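Review: the Fimilow travel pillow and seat kit, after two months of commuting by rail

I take the train between Arrieta and Gemine four days most weeks. The run is 60 minutes when it keeps to the timetable and a good deal longer when it gets held outside the junction. The regional units on that line have thin seats with a fixed back, and by November my lower back was complaining enough that I went looking for something to put behind it. A colleague, Nuria Carrasco, had been using the Fimilow kit on the same line and let me try hers for a morning. I ordered my own that evening and have used it since the start of December.

What you get

The kit has three pieces: a lumbar cushion, a thinner seat pad and a neck pillow. They roll up together into a drawstring bag that also works as a cover for the roll. I paid 43 euros including delivery. The cushion and pad are foam, the neck pillow is inflatable. There is a strap with a buckle for fixing the cushion to a seat back, and a small card with washing instructions in very small print.

The lumbar cushion

I would buy the kit for this piece alone. It is firm, a little firmer than I expected, and it fills the gap that the regional seats leave just above the hip. It took a few trips to find the right height. If you set it too low it pushes you forward on the seat and your knees end up against the tray table. The strap reaches easily round the seat backs on the regional trains. On the intercity sets the backs are thicker and it only just closes, and on the older carriages with the headrest wings I gave up and used it loose.

You do need to ask yourself whether the person behind minds a buckle sitting over their tray. I now turn the strap so that the buckle is on my side.

The seat pad

Less convinced by this. It is thin, and after half an hour I can feel the seat through it. It also slides on the newer fabric, which has a smooth finish. It has been most useful on platform benches, which are metal at both ends of my journey and very cold at ten to seven. If Fimilow sold the kit without it for less money I would choose that version.

The neck pillow

I don't sleep on the morning train so this has had less use. I took it on one longer trip, to Kulta and back, and it did what an inflatable pillow does. The valve is good. It lets air in without leaking while you fumble for the cap, and it goes flat quickly when you press the middle. The cover is soft and comes off with a zip. Without the cover the plastic sticks to your skin, so don't leave the cover at home to save space.

Carrying it

Rolled up, the kit is the size of a small loaf and too big for my work bag with a laptop in it. I hang it from the outside by the drawstring, and it gets in the way at the ticket gates. On a busy train it will go on the overhead rack, but I have already left it up there once. Lost property at Gemine had it by the afternoon, and I have since written my phone number inside the bag.

These days I mostly carry the lumbar cushion alone and leave the rest at home. It fits under one arm.

Washing and wear

The covers go in at 30 degrees according to the card. Mine have been through the machine four times and have kept their shape. The grey has faded slightly on the cushion. One seam on the drawstring bag started to come apart in the third week and I sewed it up. I wrote to Fimilow about it and had an answer in 24 hours offering a new bag, which came a week later. The stitching on the new one looks the same, so we will see.

Compared with what else I tried

Before this I used a rolled-up jumper, which is free and works for the first 10 minutes. Aurelio Montes, who gets on two stops after me, has an inflatable lumbar cushion from another maker. I borrowed it for a return trip. It packs down to almost nothing, and if space matters most I would go that way, but it wobbles whenever the train goes over points and I found that tiring.

Would I buy it again? Yes for the cushion, at this price or a bit less. Anyone with a journey under half an hour could manage without. I am keeping mine by the front door until the line gets its new trains — they were promised for last summer, and the date has moved twice.
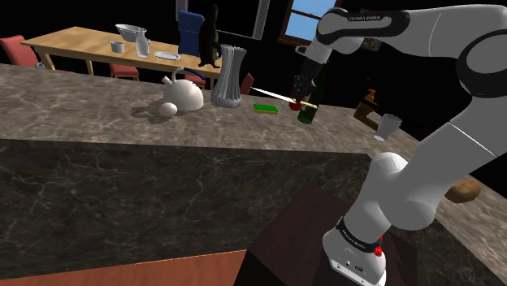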